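Print this article | E-mail this article

4 April 2020
By the Home Desk, Robichaud Weekly

Does a low table really need a system?

The woman who runs the Nerus home-sorting sessions says most clutter can be dealt with on one low table. I went to meet her expecting to disagree, and for the first hour I did.

Her method, which she sells as a printed guide called Kulton, asks people to bring things to a table in small lots, decide on each one, and put it away before fetching more. It costs nothing to describe and takes 134 pages to read. I asked her why.

"People want to be walked through it," she said. "If I gave them one page they'd put it on the fridge and never look at it again."

I said they might do the same with 134 pages. She agreed that some do.

She used to manage a stockroom, and she talks like someone who has had to find things in a hurry. The front room where she works is small. She keeps the table low so that people can sit beside it, and she insists on a tablecloth. I asked whether the cloth did anything.

"It tells you this is a place for looking at things," she said. "You put something down on a bare surface and it's been dumped. On a cloth you notice it."

I've put plenty of things on tablecloths and failed to notice them for months, and I told her so. She laughed and said my cloth was probably too big. Hers doesn't come all the way to the near edge of the table, and she likes it that way. The bare strip is where she rests her hands while she makes up her mind.

What strikes a visitor is how little the things have to do with each other. A can lies on its side near a round black sponge pad. There's a thing like a bun with a speckled top, and a clear plastic package, and a lidded container standing up at the back. She doesn't sort by kind before she starts. The guide calls this "mixed lots," and I told her it looked to me like what happens when you empty a drawer.

"It is what happens when you empty a drawer," she said. "Why would I pretend your drawer is tidier than it is?"

That was the first answer I liked.
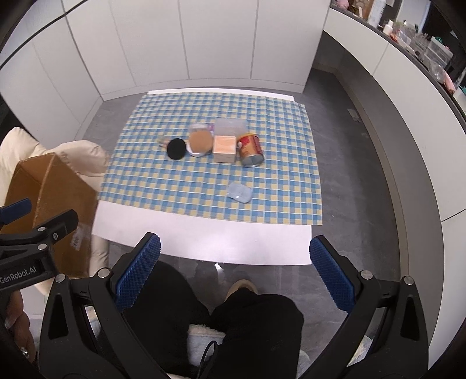

What about the stuff beside the table?

My larger doubt was about everything that isn't on the cloth. A cardboard box and a cream padded thing over a seat can eat up half the room you're trying to clear. I put it to her that the table might look manageable only because the mess had moved over a couple of feet.

She took that better than I expected. "Yes, that's a fair complaint," she said. "The table is the part you've agreed to deal with. The rest has to wait its turn, and sometimes it waits too long."

How long is too long? She wouldn't give me a figure. The guide suggests two lots a day, and when I asked what happens to people who do two lots on the first day and none after that, she said they usually write to her in May.

Packaging was the other sticking point. Kulton tells readers to decide about a thing and its wrapper separately, and to keep the wrapper only if they can name a use for it. I keep boxes. I have returned things in those boxes. She has heard this before.

"Everybody returned something once," she said. "Then they keep every box for years on the strength of it."

I still keep boxes.

She was less sure of herself on the subject of storage tubs. Pidau, the shop that carries her guide, also sells lidded tubs, and the two sit on the same shelf. I asked if that bothered her. She said she had asked them to move the tubs and they hadn't. She doesn't get a cut of the sales, she said, and she tells people to use whatever they already own.

I asked her finally whether her own closets would pass. She said one would. She didn't offer to show me the others, and I didn't push.

Print this article | E-mail this article

Related items
Pidau to widen its household aisles
Robichaud thrift counter changes its drop-off hours
Readers write: what we keep in the hall closet
Is a label maker worth the money?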